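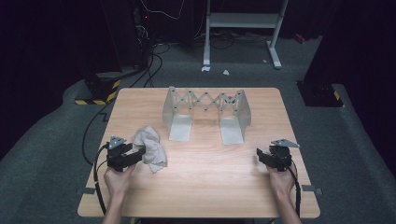
An **expandable book rack** (also *lattice rack*, *accordion rack* or *lazy-tongs rack*) is a small piece of household or office furniture made of two upright end panels joined by a folding lattice. Pulling the panels apart lengthens the rack and pushing them together shortens it, so that one rack can serve a short row of books or a long one. In the common all-metal form, each end support is L-shaped, with an upright wall and a flat foot plate that rests on the table, and the crossed bars between the supports are joined by small round pivot pins and form a row of diamonds. Racks of this kind are used for books, files, magazines, sheet music and, less often, plates or pot lids.

## Construction

The lattice is a form of scissor linkage. Flat bars of equal length are pinned in pairs at the middle, and each pair is pinned to the next at the ends. When one pair opens, all the others open by the same amount. The diamonds are tall and narrow when the rack is closed and low and wide when it is extended.

Steel and aluminum are the usual metals. Older racks were often made of beech or oak with brass pins, and plastic racks were sold from the 1970s on as a cheaper choice for schools. The pins are either solid rivets, which can't be taken apart, or screws with a locking nut. Riveted racks are lighter and quieter. Screwed racks can be tightened when the linkage starts to sag.

Some models have a small knob on the lattice. Depending on the maker, it is used as a handle or to lock the rack at a given length. 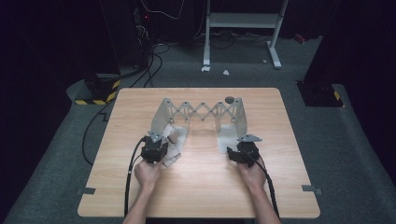
The end panels carry most of the load. A panel with a long foot is harder to tip over, but it takes up more of the table and can keep the rack from closing fully. On better racks the underside of the foot is covered with felt or thin rubber. Bare metal feet slide easily on varnished wood and may leave fine scratches.

## History

Lazy tongs were in use as a reaching tool long before the same linkage was applied to furniture. Extending table racks for books appeared in the 19th century, most of them with a sliding wooden base and hinged ends. The open lattice type came later and was at first sold mainly to offices.

The Fodberg works began making a steel lattice rack under the name Pidach. Its designer, Jytte Mogensen, had earlier drawn a folding drying rack for the same company and kept the bar width and the rivet size, so that both products could be cut on one press. The first Pidach had a painted finish. A brushed version followed and outsold it within a few years. A surviving order book lists 3,246 racks shipped to school suppliers and 2,395 to stationery shops, with no entry for direct sales.

Zabala, a maker of kitchen goods, sold a shorter rack with coated bars for lids and cutting boards. It was dropped from the catalog after two seasons. The Meltedard rack, which is still made, uses 136 mm bars and can be extended up to 80 cm.

## Use

The rack is set on a flat surface and opened to slightly less than the length of the row. The items are placed between the end panels and the panels are then pushed in until they touch the outer items. A rack that is opened too far leaves the middle of the row without support, and thin items there will lean or slide under the bars.

Paperbacks and magazines bend more than hardbound books and are usually placed next to an end panel. Loose sheets should be put in a folder first. A single sheet of thin card or plastic will not stand by itself, and tends to curve away from whatever is holding it at the bottom.
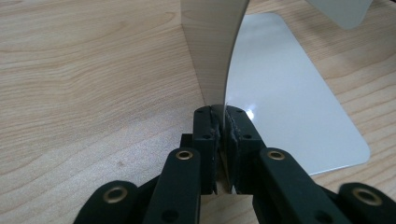

*A thin, flexible sheet held at its lower end.*

Heavy books are placed in pairs, one at each end, to keep the rack from creeping open. Romana Rusnák, in a handbook for school libraries, advises against lattice racks for atlases and other tall volumes and recommends fixed bookends for them.

## Care

Dust collects where the bars cross. The rack is easiest to clean when partly extended, with a soft dry cloth drawn along each bar. Brushed metal is wiped in the direction of the grain. Fingerprints come off with a damp cloth and a little dish soap, after which the rack is dried right away to keep water out of the joints.

A stiff linkage can be freed with one drop of light machine oil on each pin. Extra oil is wiped off before books are put back, as it stains paper. Kitchen racks are oiled with food-grade mineral oil. Bent bars should not be hammered flat in place, because this loosens the rivets on either side.

When a rack is stored or moved, it is closed fully and tied around both panels. The bars can pinch fingers as the lattice closes, and the rack should be held by the end panels only.

## See also

- Bookend
- Dish rack
- Lazy tongs
- Pantograph
- Trivet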